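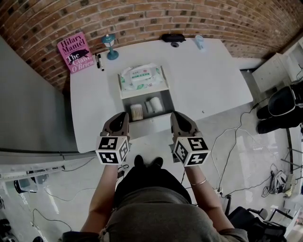 Sze-wing Lam wrote in after last month's item to say that she had booked two nights at the Detis in Flerkdale on the strength of its "complimentary breakfast," and that the breakfast was a voucher for 4 dollars off at the coffee counter in the lobby. She wanted to know if other readers had run into this. They have. Three more letters came in before this issue closed, and all of them were about small hotels and the word "complimentary."

I went and read the booking pages for the places our readers use most between Flerkdale and Dreltcombe. I don't recommend it as a way to spend an evening. The Detis page now says "breakfast offer included," a phrase I have read several times and still can't pin down. An offer of breakfast is something any diner will make you for free. When I called the front desk, a polite young man told me the wording was being looked at. He couldn't say by whom.

Then there is the Stoica, out on the lake road, which sent us a press release about its new "flexible stay" rate. The rate is $142 a night. You can cancel without charge up to the evening before, as long as you booked directly, aren't arriving in July or August, and didn't use a gift card. Booked any other way, you lose the first night. I asked Chih-ming Hsueh at the Stoica what was flexible about it for a family coming in August, and he said guests had responded very well to the name. I believe him.

The same release says the hotel had 4,000 "happy guests" last year. I asked how happiness was measured. It wasn't. That is the number of people who checked in.

The Stoica does deserve credit for putting its parking fee on the first page of the booking form, in type you can read. The Detis saves its fee for the confirmation email. Wai-kit Chung tells me he only found out at checkout, with his bags already in the car, and that he got the charge taken off after asking twice. Ask twice, then.

Loyalty programs also came up. The Flerkdale hotels share a card that earns you a free night after nearly 300 points, and a one-night stay earns you ten. You can do the math on how often you plan to be in Flerkdale. The points run out in January whether you've used them or not, and the free night can't be taken on a holiday weekend. I carried one of these cards for two years and got a tote bag out of it.

If you have a booking coming up at either place, get the cancellation terms and the breakfast terms in writing before you pay, and hang on to the email. Tsz-kin Chang is putting together a list of the fees readers were charged that didn't show on the booking page. Send him yours with a copy of the bill, and we'll print the list in the next issue along with whatever the hotels have to say about it.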